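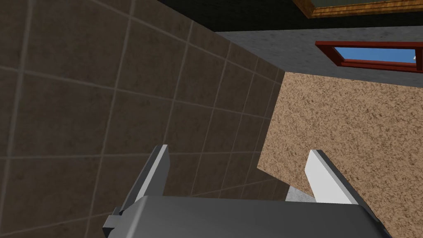
*Wrist view in one of the Mastau kitchens, gripper open.*

## Mastau kitchen subscription: is anyone still happy with it after the trial?

**pegboard_annie**

Hello all, and sorry in advance for the length, I've been saving this up. Our little group has been on the Mastau kitchen subscription since December and our renewal comes up on 24th March, so I have to decide whether to keep paying or go back to building rooms by hand (which I did for years, and which I do not miss one bit). For anyone who hasn't tried it, you get 168 kitchens, a parallel gripper already rigged with a wrist camera, and hosted runs if you don't want to tie up your own machine.

I'll start with what I love, and there's plenty. The rooms load without a fuss. The surfaces have some character to them too: the one up top has brown tile with pale grout, a speckled tan slab and a concrete-looking gray wall with a red window in it, and I can tell you my homemade kitchens were beige boxes with a beige box inside. Support has been lovely to me as well. I wrote in about a drawer that wouldn't stay shut and had a fixed file back the next morning!

My grumble is the light. It's so even! Everything gets the same flat wash, and you only see a bit of shading on the bevels of the gripper and at the fingertips. Our policy does beautifully in there and then goes to pieces on the real bench by the afternoon, when the sun comes in sideways. Is that my fault for not setting something, or is it the product?

---

**solderwick**

Welcome to the club, Annie. Some of it is the product and some of it is the defaults. There's a lighting file in each room folder and it ships with a single soft source. Copy it, add a strong directional light on the window side, and have your loader pick between the two at random. It took me an evening and most of a pot of coffee, and our grasp numbers on the real arm came up enough that I stopped complaining.

I'd still renew. I tried Masenari before this and the rooms looked gorgeous, really gorgeous, but every cabinet was one solid lump and you couldn't open a thing.

---

**thirdshift_dot**

I'm going to disagree with my friend solderwick, kindly I hope. If I'm paying $200 a month I don't expect to write the lighting myself. Randomized light ought to be a checkbox. I've said so to support, who were very nice about it, and the checkbox hasn't appeared.

The other thing I'd look at before renewing is those fingers. They're white plates with slanted tips, very bright, and they pop against pretty much anything behind them. Ours are black rubber. The first model we trained seemed to lean on that bright shape to know where its own hand was, and on the real robot it was lost. We changed the finger material to a dark one and things got better, though I can't swear that was the whole story as we'd fiddled with the camera angle in the same week.

---

**solderwick**

Fair on the checkbox, Dot! I don't agree on the fingers, though. The kit can't know what you've bolted to your arm. Swapping the mesh for your own is the first page of the manual, and I'd do it with any vendor.

---

**thirdshift_dot**

I read the manual back to front and it says "may be swapped." It doesn't say you'll be sorry if you don't. I'd call that a documentation bug and I'll go to my grave saying so.

---

**mossy_actuator**

Can I put in a word for Ketari? They're smaller and you only get 6 rooms, but you pay once and the files are yours. We came off Mastau last spring mostly over the hosted runs, which would sit in a queue just when we needed them. With Ketari we run everything on a machine under my desk, and it keeps my feet warm.

It isn't all roses. The textures are plainer, the sink in the second room has a collision shape that catches on everything, and you'll want to make your own variations fairly soon or you'll overfit. But if you liked building rooms at all, it's a nice starting point.

---

**pegboard_annie**

Oh, this is all so helpful, thank you. Mossy, I'm tempted, but I know myself, and I'd be up till midnight moving cabinets again. Dot, our fingers are dark too! I had never once thought about it. I've been looking at those wrist views for months and my eye just slides right past the gripper to the tile.

Has anyone used the Macedo import tool to bring their own gripper in? I have a decent model of ours but the scale comes out strange.

---

**solderwick**

Yes, Macedo exports in millimeters and Mastau wants meters. Set the scale on export and leave the importer alone, or you'll correct it twice like I did and end up with a gripper the size of a grain of rice. Check the camera mount afterward as well. Mine had moved a little and I trained on it for a week before I noticed.

---

**thirdshift_dot**

Seconding the camera mount. And Annie, ask for monthly billing before you sign for the full year. They don't list it on the pricing page but they gave us 6 months of it when I asked, at the same rate.

---

**pegboard_annie**

Asking them tonight! I'll do the dark fingers first with the light left alone, then solderwick's window light on top, so I can tell which one did what. I'll post the bench results in this thread once I have them, good or bad.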